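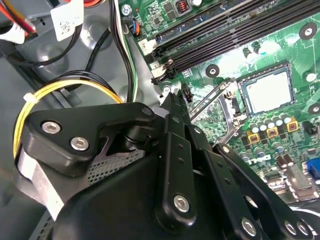

Every couple of years somebody on the internet tells me that an old desktop only needs fresh thermal paste and two sticks of memory to feel new again. I don't buy it, and I've been reading that advice since I had hair. The machine I've been poking at lately is the black tower out of the Leston office, green motherboard and all, and I went in expecting to be annoyed. The memory slots run in a long dark bank beside the processor, with latches at the ends that look like they'd snap if you breathed on them. The socket has its thin metal lever lying along one side. I have never once enjoyed moving one of those. It makes a crunching feeling in your fingers that the guides call normal.

What bugs me is the math. The upgrade kit everyone links to from Ledesma costs 100 dollars, before paste and before the evening you lose. For that money you get a computer that opens its email a little sooner. Maybe. The thread I was following had 1,275 replies and I gave up looking for one person who had timed the thing before and after. Lots of "so much snappier" though.

I'll grant the case itself is decent. The side comes off, you lay the whole thing down and you can get at most of it. The drive cage has blue plastic latches, and I like a part I can work without hunting for a screwdriver. The graphics card is a different story – it sits right where you want your other hand, and I'd take it out first every time, whatever the manual says about leaving it in.
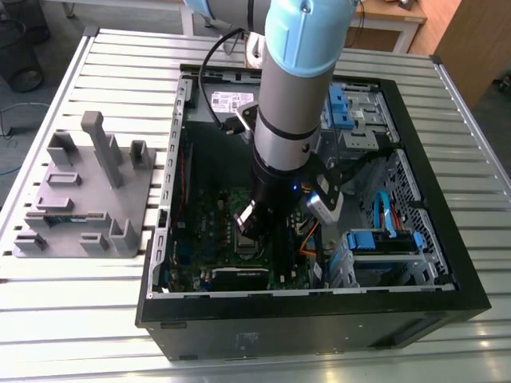 Ľudovít Tóth wrote in to say I'm being unfair, that swapping the memory in his own tower bought him three more winters out of it, and that paste is cheap enough that arguing over it is silly. Fine. He also admits he put in a new drive the same night, so I'd like to know which part did the work. My bet is the drive.

So that's where I am. I'll do the paste, leave the memory alone until December and write down the startup time first, on paper. If it's faster I'll say so. The Jolau kit can stay in the shopping cart.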